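Visit report: Erncombe building, heating and ventilation retrofit
Open afternoon, October

Erncombe is a brick mill building on the river side of Brendum, converted to rented workspace in stages. The owner opened it to building services people for one afternoon to show the retrofit, which replaced two gas boilers and a set of window fans. The tour started in the basement at 1 p.m. and worked upward. These notes follow the same order.

Basement plant room

The heat source is a pair of Prata air-to-water heat pumps in the yard, piped to a buffer tank where the boilers used to stand. Design flow temperature is 147 °F, high for this type of equipment. The reason given was that the cast iron radiators on the lower floors were kept and could not be run much cooler without adding sections. The controller resets the flow temperature down in mild weather. The reset curve was posted on the wall next to the tank, with handwritten corrections at the warm end.

Pipe insulation is good on the straight runs and poor at the valves. Several strainers and one balancing valve were bare metal. Removable jackets are on order according to the installer, Serano. The drain from the magnetic dirt separator ends above a floor gully with no tundish, and the floor around it is stained.

Noise in the plant room was low. In the yard it was harder to judge, with a delivery truck idling for most of our time there. The pumps sit on rubber feet on a concrete pad, and the flexible connections are short but correctly supported.

First floor

Most of this level is rented as offices. The radiators have been flushed and fitted with thermostatic valves. On the north side the valve heads are behind deep window boards and will read warm. Remote sensors would fix this at small cost. Serano said the tenants had not complained, but the system has not yet been through a full winter.

Supply air comes from a heat recovery unit in the old hoist shaft. This is a neat use of the space, but access for filter changes is through a hatch 26 inches wide, and the filter frames have to be turned on the diagonal to get them out. One of the filters was passed around and showed a heavy gray load after 7 weeks. Construction dust would explain part of that.

Second floor

The second floor is workshop space with the new underfloor circuits. There are 9 loops on one manifold, each with a flow gauge and an actuator. The wood floor finish limits the surface temperature, and a limit sensor has been set into the floor in each zone. Loop lengths are written on the inside of the manifold door, a small thing that should be standard practice. Two of the loops are noticeably longer than the rest and had their gauges wide open.

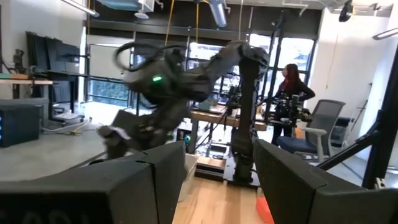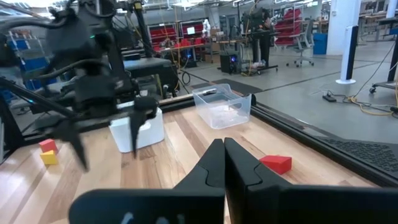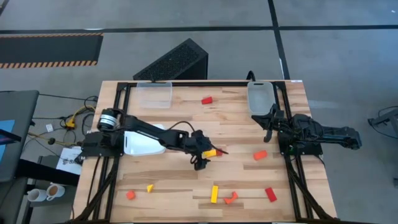

Erncombe. Light wood on the floor in the first picture and on the tabletops in the second and third.

Ventilation on this level is by exposed spiral duct with side grilles. We had no anemometer, so throw and draft could only be judged by hand. Near the stair door there was a clear movement of air at ankle height, most likely from the stairwell and unrelated to the grilles. The door has no bottom seal.

Carbon dioxide sensors control the fan speed. They are mounted at light switch height, which is acceptable, but one is close to an opening window and will under-read in summer. Sensor drift was raised in the discussion. The installer plans to check calibration once a year against a portable meter.

Metering

Heat meters are fitted on the buffer tank outlet and on each floor. Electrical meters cover the heat pumps and the air handling unit separately, so a seasonal performance figure can be worked out without guessing at the fan load. The circulating pumps are on the general landlord supply and are not metered. I would have put them on the heat pump meter. No seasonal figures were available yet.

Points to follow up

Ask Serano for the reset curve after the heating season, along with the floor-by-floor meter readings.
Confirm whether the valve jackets were delivered.
Get the balancing sheet for the second floor manifold, in particular the two long loops.
Check the required clearance for the heat recovery unit against the hatch as built.

The handout from the tour includes a schematic. It shows the buffer tank piped with two connections, but the tank in the basement has four.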